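The Brush and the Budget: Restroom Care in Shared Buildings
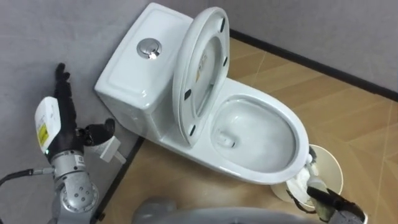
Clyde Gallagher wrote to the Branine Housing Association in April that a toilet brush is a dirty object pretending to be a clean one, and that every shared restroom in the building would be better off without it. He asked that the brushes be withdrawn and that residents rely on a strong liquid cleaner left to stand overnight.

The Association takes the objection seriously. A brush put back dripping into a closed holder is unpleasant, and residents are right to complain of it. It is our view, however, that the remedy proposed would leave the restrooms in worse condition. Liquid cleaner loosens deposits. It does not reliably remove them from beneath the rim, where a person standing over the bowl cannot see them and where odor tends to begin. Some scrubbing is required, and a long handle keeps the hand at a decent distance from the work.

Much of the difficulty lies in habit. The seat should be raised before cleaning starts, so that the whole rim can be reached. The brush should be rinsed in the clean water of the flush and allowed to drain over the bowl before it is put away. Holders should be emptied and washed weekly. A wastebasket belongs within reach of the toilet, and wipes belong in the wastebasket, including those sold as suitable for flushing.

Cost has also been raised. The Association maintains 83 shared restrooms at Branine and Trostside. Replacing every brush twice a year is a modest expense beside a single blocked drain, and Menaka Herath's proposal to do so deserves support. Her further suggestion, that white bristles be preferred to dark ones because wear and staining show sooner, seems to us equally sound.

We would therefore keep the brush, replace it on schedule, and print the rinsing instructions on the inside of each restroom door. Mr. Gallagher's point about closed holders should be adopted in full. Open holders with a removable cup are easier to wash, and the remaining closed ones at Trostside can be replaced as they wear out.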